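News > Press releases > Democracy and government

Bravton councillors back open petitions plan at second vote

Bravton Town Council has voted for a second time to let residents bring petitions straight to a full council meeting, overturning the mayor's decision to send the plan back last November.

Under the new rule, any petition signed by 100 people who live in the town must be debated within 60 days. The person who started it will be invited to speak first, and councillors will have to give their answer in writing.

The motion passed with 22 votes in favour and 2 against.

"I'm delighted, and a bit out of breath!" said Councillor Angharad Gape, who proposed the change. "People here care about their buses, their parks and their high street -- and now they can put those things in front of all of us and get a proper reply."

Mayor Hefin Samuel, who had asked for clearer wording on who may sign, said he accepted the result and would chair the first petition debate himself.

Councillor Iolo Rowlands, who voted against, said he still had worries about the length of meetings but wished the scheme well.

Paper forms will be available from the council offices in Dafis Street, and signatures may be collected by hand or online. Petitions on planning applications will go on being handled separately.

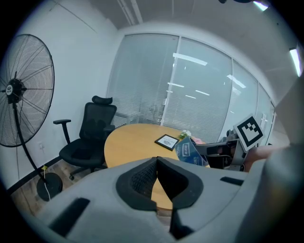
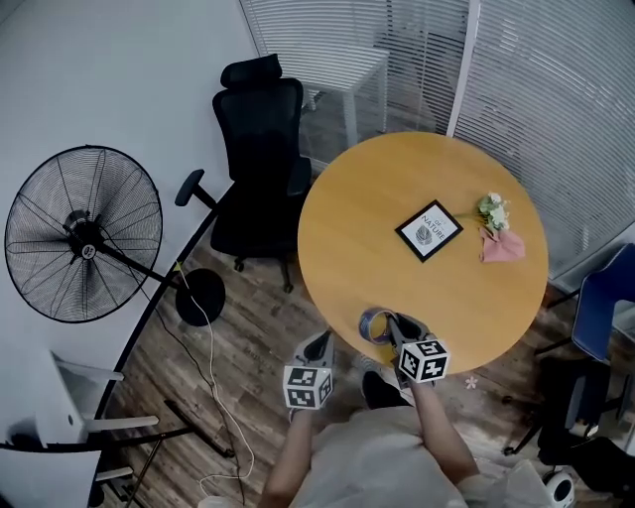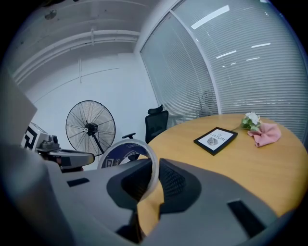
Round wooden table, three views.

Last updated: February 2019

Contact: Carys Pumphrey, Press Office, Bravton Town Council | © Bravton Town Council | Back to top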